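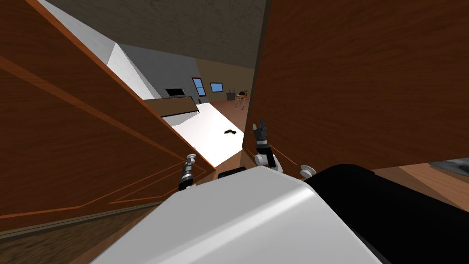 Kelville Lab Handout 4: Setting Up the Two-Arm Cell for Door Tasks

Course notes, I. Cormier

Complete these steps in simulation before requesting time on the Prustia unit.

1. Load the cell file and home both arms. Each gripper should report fully open.

2. Check the door hinges. Both doors must swing freely through their whole range with the arms parked. If one sticks, its collision mesh overlaps the cabinet body - shrink the mesh, not the door.

3. Set the hinge damping to the value on the parameter sheet. Leave friction at its default.

4. Move each gripper to the inner edge of its door and hold for 60 seconds. Drift over 2 mm means the wrist offset is wrong. Re-enter it and home again.

5. Run the open-close cycle 300 times using seed 2883. Log joint torque at both wrists.

A steady rise in torque usually points to the knob contact. Look there first, then at the base position - a body parked too close forces the elbows outward and loads the wrists.

Save the log under your own name. The Arsenault controller notes cover fault codes.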